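Rillen Bar Soap, Unscented

I started making this bar for my own hands, which used to crack at the knuckles every winter, and it's still the one I reach for first. It's a plain olive oil and shea soap with a little castor oil in it for lather. No perfume, no dye, no glitter — you'd be amazed how often I get asked about glitter!

Each bar cures for 12 weeks on the racks in my back room. That's longer than most small makers bother with (and longer than my patience, if I'm being truthful), but you get a hard bar that holds its shape and doesn't slump into goo by the second week. My friend Cinzia Fabbri keeps one by her kitchen sink and one in the shower, and she gets through 13 a year with two teenagers in the house.

The lather is creamy and low, so don't expect a mountain of bubbles. It rinses off clean in hard water too, and I should know, our water in Lastmont is terrible. 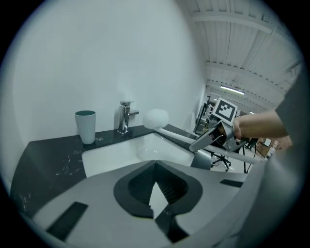
Keeping your bar happy

Give it somewhere to drain and let it dry out between washes. I use the Tazi soap dish, which has ridges, but an old saucer with a folded washcloth will do fine. If you buy a few at once, keep the spares in a drawer with your towels.

Sizes and restocks

The regular bar is a nice handful and comes in a paper wrap. There's also a pack of 2 if you want to save a bit on shipping. I pour 300 bars at a time, and the next batch will be ready in September. If you like a scent, have a look at the Oltine bar, same recipe with lavender and a bit of rosemary.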